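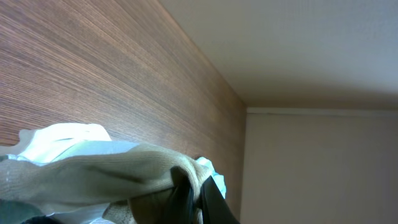

Grarnel Conductor's Podium, Single Step

Item 158 - In stock at Clutbridge, ships in 10 working days

We have sold podiums to orchestras and school bands long enough to distrust most of what gets written about them. The maker's leaflet says this one "lifts the whole performance." It lifts the conductor. Whether the second violins watch any more closely is between them and whoever is holding the stick.

What you get is a carpeted platform with a single step up and a steel guard rail at the back. The rail comes off with four bolts. Grarnel calls this "tool-free," and it is, if your fingers are stronger than ours. Pack a wrench.

The top is 100 cm square. That suits most people, but if your conductor travels while working, look at the Karakaya two-step, which is wider and costs a good deal more. We aren't convinced the second step earns its price in a hall with a flat floor and a band of under 60 players.

About the noise. Grarnel claims a "silent deck." We stood on ours in the showroom and shifted our weight, and it was quiet on a level floor. On old boards it may creak, as will anything else you put there. Four screw feet are fitted, so use them. The rubber caps are fine on wood and a bit slippery on polished stone.

Two people can carry it. One person can drag it, and the carpet edge will show it by March.

Extras

Stand bracket - holds a desk upright to the rail. Useful.
Score light clip - fits the bracket. We prefer a light on the stand itself.
Tradby transport cover - padded, with handles. Worth having if the podium leaves the building, a waste of money if it doesn't.
"Acoustic" underlay - a mat. We can order it, but any dense rug will do the same job.

Returns are accepted unused, in the original box. Orders placed after noon on Friday go out the following week.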